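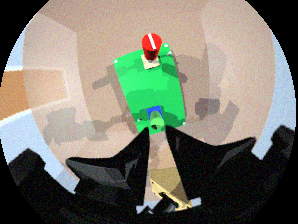 2018年4月21日　平野大地、Nerys Mathias

4.2　学生課題における模擬環境の設計と運用

本節では、ナカジマ工科専門学校の選択科目「操作実習II」で実施した学生課題のうち、模擬環境を用いた前半部分について述べる。課題の後半は校内競技会Festentへの参加を前提とする実機演習であり、その経過は第5節で扱う。履修者は12名で、いずれも前年度に運動学の基礎科目を修了している。プログラミングの経験には個人差が大きく、ロボットの制御コードを書いた経験のない者も含まれていた。

模擬環境には、学内で整備を進めてきた描画・物理計算ソフトウェアFurlowを用いた。Furlowは当初、機構設計の授業で部品の干渉を確認する目的で導入されたものであるが、影の描画と広角視野の再現が追加されたことにより、視覚を用いる操作課題にも適用できるようになった。作業対象の盤はStikellと呼称し、つまみや小部品を一枚の盤面に配置したものである。盤の寸法および部品の位置は設定ファイルに記述し、学生が変更できるようにした。ただし、競技会と共通の条件で比較する必要があるため、評価時には教員の管理する設定を適用した。

図3に、学生が課題で扱う視点の描画結果を示す。緑色の盤の上端付近に、クリーム色の正方形の台座を伴う赤い円筒形のつまみが配置されている。つまみの上面には白線が一本入っており、課題ではこの線の向きを回転角の推定に利用することを認めた。盤の下端側ではグリッパの二本の指先が緑色の小部品の両側に位置し、部品の背後にある青い正方形は一部が隠れている。この種の遮蔽は、対象に接近するほど位置の推定が難しくなる要因として、中間報告において複数の学生が取り上げた。

盤面の明暗も課題設計上の論点となった。図3では、境界の明瞭な影によって盤面が明るい緑と暗い緑に分かれており、色相のみを手がかりとして盤の輪郭を抽出する場合と、明度を含めて抽出する場合とでは結果に差が生じる。初回の演習では、多くの学生が固定のしきい値による二値化を採用し、影の部分を盤の外側と判定する誤りが生じた。これに対し教員側からは解法を提示せず、失敗した描画結果を保存して次回の演習に持参するよう指示するにとどめた。第2回以降は、色空間の変換を行う者、盤の縁にある白い点を特徴点として用いる者など、方針が分かれた。

広角視野に伴う歪みについても同様の扱いとした。視野の周辺では直線が湾曲して描画されるため、盤が視野の端に寄った状態では、四隅から単純な射影変換を求める方法の誤差が大きくなる。歪みの係数はFurlowの設定値として公開しており、補正を行うか否かは学生の判断に委ねた。補正処理を実装した学生の一部からは、計算時間が増えて制御周期を維持できないとの報告があり、処理の対象領域を限定する工夫が試みられた。

試行の記録は次の手順で収集した。1回の試行は最大500ステップとし、目標の姿勢に到達した時点、または上限に達した時点で終了とした。各ステップについて、描画結果、関節角、指の開度および学生が出力した指令値を保存した。1月末までに収集した有効な記録は226件である。設定ファイルの誤りにより盤が初期位置から外れていた試行、および途中で計算が停止した試行は、有効な記録から除外した。除外の判定は著者2名が個別に行い、判断が一致しないものについては記録を再生して協議した。

学生の取り組みの評価にあたっては、目標姿勢への到達の可否を成績に直接反映させず、試行記録に基づく報告書の記述を主たる対象とした。報告書には、使用した画像特徴、失敗した試行の分類、次に変更した項目とその根拠の記載を求めた。到達の可否を重視した前年度の運用では、動作した他者のコードをそのまま流用する例が見られたためである。今年度の報告書では、失敗の原因を視覚処理と指令生成とに分けて論じたものが増え、特に指先と部品との相対位置に関する考察が詳しくなった。一方、つまみの回転に関する記述は全般に少なく、白線の検出までで検討を終えた報告書も見受けられた。

模擬環境と実機との差異については、課題の開始時に文書で説明した。Furlowの接触計算は摩擦係数を一定としており、部品の滑りや指先の変形は再現されない。また、描画される影は光源の設定に従うもので、実習室の照明条件とは対応していない。したがって、模擬環境で調整した係数をそのまま実機に移すことは想定しておらず、学生には処理の手順と判断の根拠を引き継ぐよう求めた。

運用上の課題としては、設定ファイルの版の管理が挙げられる。学生が変更した設定と教員の管理する設定とが同一の場所に置かれていたため、どの版で得られた記録であるかの確認に時間を要した。次年度は試行記録に設定の識別子を自動で付与し、演習室の端末以外からも参照できるようにする予定である。

当サイトでは、閲覧状況の把握のためにクッキーを使用しています。閲覧を続けた場合、クッキーの使用に同意したものとみなします。

お問い合わせ｜© ナカジマ工科専門学校 紀要編集室｜ページの先頭へ戻る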